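**通讯 · 交流与合作**

## 本中心组织教学人员赴 Mbwambo 研究所参加机器人操作开放日

三月，本中心机电教学部、信息教学部及实训管理办公室人员赴 Serkport 港区，参加 Mbwambo 研究所举办的机器人操作开放日。开放日由该所与 Drustel 公司联合承办，内容包括场地参观、流程讲解、分组实操和座谈交流。现将有关情况整理刊发，供各教学部门参考。

此次活动的主题为 Kornolis 项目阶段展示。该项目以桌面物品的抓取与归置为研究对象，由操作人员手持夹爪完成日常动作，同步记录画面与开合状态，整理后用于训练机械臂。项目起步时设在研究所主楼的一间会议室内，去年迁入港区旧仓库改建的实验楼，目前占用该楼二层东侧的全部房间。

本中心与研究所的联系始于前年的师资研修班。当时双方就学生顶岗实习进行过初步接洽，后因实验楼改建暂停。研究所今年恢复对外开放后，首先向 Serkport 本地的职业院校发出邀请，本中心在受邀之列。

### 一、报到与总体介绍

上午九时，来访人员在实验楼一层登记，领取胸牌和鞋套。一层大厅设有展板，按年度列出项目的设备变化和任务清单。展板内容较为详细，早期几版夹爪的结构图也一并公开，其中第一版采用弹簧回位，第二版改为连杆同步，现行版本在连杆基础上加宽了指面。我部教师在该处停留时间较长，对连杆间隙的处理方式作了记录。

总体介绍安排在一层阶梯教室。研究所方面说明，Kornolis 项目到上月底共收录操作片段 1055 条，其中 568 条已完成标注并通过复核，其余仍在排队处理。主讲人员用较多时间解释了两个数字之间的差距：录制速度取决于操作人员，标注速度取决于审核规则，而审核规则在去年秋季作过一次较大修订，部分早期片段需按新规则重新检查。

讲解中提到的修订内容，与本中心实训考核的改革思路有相通之处。旧规则只要求片段末尾物品处于目标位置，新规则增加了对过程的要求，包括接近物品时夹爪是否保持张开、闭合之后是否有明显滑动、放置时是否先触及台面再松开。凡过程不符合要求的片段，即使物品最终放置到位，也须另行归类，不与合格片段混用。

主讲人员随后介绍了研究所的组织方式。项目组下设录制、标注、设备和训练四个小组，各组每周轮换一名成员到相邻小组工作。研究所认为，标注人员参加过录制，判断片段时的争议会明显减少；录制人员参加过标注，对动作停顿和视线遮挡也会更加留意。这一做法已写入该所的岗位说明。

### 二、设备间参观

总体介绍结束后，来访人员分两路参观，我部人员编入先看设备间的一路。

设备间位于二层楼梯右侧，面积不大，四壁为工具墙和料架。Drustel 公司负责夹爪的加工和维护，在此派驻一名技师。技师现场拆解了一副退役夹爪，依次讲解手柄、连杆、指座和指块的装配关系，并允许来访人员传看零件。

指块是消耗最快的部分。长期在台面上接触、推移和夹持物品，边缘容易出现磕碰与磨损。按研究所现行规定，轻微的外观磨损不影响继续使用，更换与否由设备组根据夹持测试决定：在两指之间夹入标准试块，保持规定时间，试块位移超过允许值的，该副指块即停止使用。技师说明，早期曾按使用时长统一更换，执行一个季度后发现浪费较多，遂改为现行办法。

我部教师询问手持夹爪与机械臂末端夹爪是否通用。技师答复，两者指块的外形和安装孔位一致，手柄部分与机械臂法兰部分各自设计。这样安排便于将人员操作时记录的动作转用到机械臂上，也便于备件管理。设备间料架上的指块不分手持用和机械臂用，统一编号入库。

关于相机的安装，技师特别提醒，每次更换支架后必须重新标定。去年曾有一批片段因支架螺钉松动，画面角度在录制期间缓慢偏移，直到标注阶段才被发现，整批片段退回重录。此后设备组增加了开工前和收工后的对照检查，检查记录与当班片段一并存档。本中心实训设备的点检表目前只在开工前填写，收工检查一栏长期空置，教学部已将此项列入本学期整改内容。

设备间另辟一角存放操作对象，包括杯、碗、收纳筐、布料、文具和各类包装盒。物品按形状和表面性质分架，不按用途分架。管理人员解释，采集任务关心的是夹持难度，同为厨房用品，瓷碗和硅胶垫所需的动作完全不同；同为圆柱体，水杯和胶带卷反而可以归入相近的任务。物品入库前须登记尺寸和重量，破损后不作修补，直接注销编号。

### 三、录制间观摩

录制间与设备间隔一条走廊，开放日当天有工作人员按正常班次作业。来访人员在门外观摩区听取讲解，待一组任务结束后方可入内。研究所对此要求较严，理由是人员走动会改变室内光线和声音，影响片段的一致性。

每个工位配有一张操作台、一块任务提示屏和一个物品托盘。提示屏显示当前任务的文字说明，例如将物品从托盘移至指定区域，或将散放物品归入容器。操作人员阅读说明后自行决定动作顺序，不设标准示范。研究所认为，不同人员处理同一任务的差异本身有保留价值，过早统一动作会使训练所得的策略过于单一。

对此，同行的几所院校提出不同看法。有教师认为，职业教育强调规范动作，如学生参与录制时可以随意操作，容易与课堂要求发生冲突。研究所方面回应，录制间的自由限于动作顺序和路径，对安全距离、持握姿势和开合速度仍有明确规定，新进人员须完成培训并通过测试后才能上岗。双方就此讨论了较长时间，未形成一致意见，但均同意在学生实习方案中将规定动作和自选动作分别列出。

台面布置是观摩中提问较为集中的部分。录制间使用的台面材质和颜色不一，有些工位刻意保留反光，有些工位则加装了遮光帘。讲解人员表示，早期片段多在同一种台面、同一种灯光下录制，训练出的策略换到别处后表现不稳，甚至在接待区的茶几上也无法完成简单抓取。现在每个任务至少在两种台面上录制，容器和其他陈设的位置也在录制前重新摆放。

容器在任务中既可以是目标，也可以只是陈设。以网格结构的容器为例，透过网孔可以看到后方台面，标注时如何判定其边界，不同人员曾有不同做法。复核组为此编写了补充说明，规定以外框和立柱为界，网孔内可见的部分一并计入容器范围。讲解人员将该份说明的打印件发给来访人员传阅，并介绍了几处修订过程中的争论。我部信息教学部教师认为，该说明可以改编为图像标注课程的案例材料，已就使用事宜与研究所接洽。

### 四、机械臂演示

上午最后一项为机械臂演示，地点在二层尽头的测试间。演示使用由 Kornolis 项目片段训练的策略，任务是将台面物品逐件归入收纳筐。

演示前，工作人员说明了失败的判定方法，并请来访人员自行挑选和摆放物品。第一轮摆放较为稀疏，机械臂顺利完成。第二轮由来访院校教师摆放，物品相互靠拢，机械臂在抓取一只矮盒时两次推动了旁边的物品，第三次接近后完成夹取。第三轮加入一块折叠的布料，夹爪闭合后未能提起，系统在重试后停止，由工作人员按下复位键。

工作人员没有中断讲解，随即调出该次动作的记录，在屏幕上逐段回放，分析接近高度与布料厚度之间的关系。据介绍，现有片段中布料类任务所占比例偏低，下一季度将予以补充。我部教师普遍认为，这一环节的教学价值较高。学生在实训中遇到设备停机，往往急于复位重来，对停机前的状态缺少记录意识。将停机记录作为教学材料使用，值得在机电类课程中试行。

演示结束后，有来访人员询问机械臂能否达到人员手持操作的速度。研究所答复，目前测试时有意限制了速度，优先保证接近和放置阶段的平稳。提速工作由训练组另行安排，尚无对外公布的时间表。

### 五、午间交流

午餐设在一层餐厅。研究所利用午间播放了港区旧仓库的改建资料。该仓库原用于存放绳缆和帆布，改建时保留了原有屋架和装卸门，测试间即设在原装卸平台处。资料中提到，改建初期地面振动较大，临近道路有重型车辆通过时，机械臂末端可见轻微抖动，后在地坪下加设隔振层才得以解决。

我部实训管理办公室人员就隔振层的施工方式和费用分摊作了详细询问。本中心新实训楼紧邻货运支线，精密测量室选址一直未定，此项经验具有直接参考意义。研究所后勤部门表示可提供施工单位的联系方式，并同意本中心另行组织基建人员到访。

### 六、分组实操

下午一时三十分，开放日进入实操环节。来访人员按所属院校编组，每组由录制组工作人员带领，在培训间使用手持夹爪进行练习。培训间的布置与录制间相近，台面上备有网格筐等常用容器，所录内容只作练习之用，不进入项目数据。

练习分为 2 个阶段。第一阶段为空载练习，要求在台面上方平稳移动夹爪，并在指定位置张开和闭合，两指之间不放置物品。带教人员反复强调，张开幅度应在接近物品之前确定，临近物品时再调整开度，容易使指块碰触物品侧面。多数教师初次练习时手腕抬得过高，导致两指一高一低，需要带教人员从旁校正。

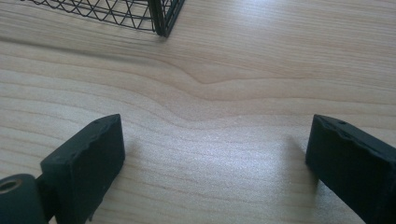

第二阶段为负载练习，要求将物品夹起、移动并放入容器。带教人员先讲明三条纪律：一是夹爪未完全张开时不得抽离容器；二是物品滑落后不得用另一只手扶正，应当结束本段并重新开始；三是同组人员在旁观看时，手不得伸入操作区域。第二条执行起来较为困难。几位有多年钳工经验的教师习惯双手配合，物品稍有倾斜便下意识伸手去扶，所录片段因此大多作废。

带教人员对此并不意外，表示新进人员在培训期内普遍存在这一问题，通常需要专门练习左手放置。研究所的做法是在操作台左侧设置一个固定按钮，录制期间左手须持续按住，一旦松开即自动结束记录。这一装置结构简单，由设备组利用旧零件制作，成本很低。我部机电教学部已绘制草图，拟在单手操作类实训项目中仿制。

练习物品由易到难依次更换。方盒最易掌握，其次为带柄杯具，再次为薄片类物品。薄片贴附于台面，须先推至台面边缘再行夹取，或以一侧指块压住一端使另一端翘起。两种方法均为允许动作，但须在片段说明中注明。有教师提出以指甲辅助掀起，经带教人员解释，凡机械臂无法复现的动作均不予采用。

每组完成练习后，在隔壁标注间查看本组所录片段，并试行标注。标注软件由研究所自行编写，界面为英文，左侧为片段时间轴，右侧为事件列表。来访人员需在时间轴上标出接近、接触、提起、移动、放置和撤离的起始位置。同一片段由不同人员分别标注后，系统自动比对差异，差异超出允许范围的部分须由双方说明理由。

我部人员在“接触”一项上差异最大。机电专业教师多以指块触及物品为准，信息专业教师多以物品开始受力移动为准。带教人员出示了标注规则中的有关条款，规定以任意一侧指块首次触及物品为接触起点，另设“夹紧”为次级事件。讨论之后再次标注，差异有所缩小。教师普遍反映，此项练习有助于统一评分尺度，建议在实训考评员培训中增设类似内容。

实操环节原定下午三时结束，因提问较多，延至三时四十分。

### 七、座谈会议定事项

座谈会在阶梯教室举行，由研究所、Drustel 公司和各来访院校参加。会议就学生实习、课程共建和设备借用三个方面进行了商谈，与本中心有关的事项如下。

**学生实习。** 研究所同意自下学期起接收本中心学生参加 Kornolis 项目的录制与标注工作，首期名额为 50 名，按班次分批到岗。学生须先在本中心完成安全与基本操作课程，到岗后由研究所再作培训。实习期间的考勤、保险和交通由本中心实训管理办公室负责，具体办法另行通知。

**课程共建。** 双方拟共同编写《桌面操作数据采集》实训讲义，由本中心信息教学部牵头，研究所提供规则文本和练习片段。讲义中使用的片段须经研究所审核，凡出现人员面部或工位编号的，一律不予采用。讲义初稿完成后先在校内试用一个学期，再决定是否提供给其他院校。

**设备借用。** Drustel 公司可向本中心出借手持夹爪及配套支架，供教学使用。借用期间的日常保养由本中心承担，指块更换由公司负责。公司要求借用单位指定固定管理人员，不得自行改动连杆和指座。本中心拟将设备存放于机电实训室，由实训管理办公室统一登记。

会上，有院校提出希望取得项目已标注片段的副本，用于学生毕业设计。研究所表示，项目数据的对外提供须经审批，目前仅开放练习片段，正式片段可在所内专用计算机上查看。本中心对此没有异议。

关于学生参与录制的成果归属，会上未作决定。研究所倾向于按现行雇员办法处理，部分院校则希望在数据说明中列出参与院校名称。研究所将起草书面意见，于六月前发送各院校征询。

### 八、后续工作安排

各教学部门请于本月内完成以下工作。

1. 机电教学部提交单手操作按钮装置的加工图纸，并修订设备点检表，补充收工检查内容。
2. 信息教学部提出讲义编写提纲，明确各章负责人员和所需材料。
3. 实训管理办公室拟订学生实习选拔办法，并与研究所确认班次时间。
4. 基建部门与研究所后勤部门联系，确定隔振层考察的时间和人员。

有意参加首期实习的学生，可向所在班级索取报名表。报名不限专业，但须已修完安全基础课程。有色觉障碍的学生可以报名录制岗位，标注岗位因软件以颜色区分事件类型，暂不安排，待研究所完成界面修改后再行开放。

参加此次活动的教师请将个人记录和研究所发放的材料交至实训管理办公室复印存档，原件退还本人。研究所发放的规则文本属内部资料，可在本中心教研活动中传阅，不得上传至公共网络。

研究所下一次开放日定于十月举行，届时将展示布料类任务的进展。本中心可推荐教师和学生代表参加，报名通知将在九月通讯中刊出。

（实训管理办公室供稿）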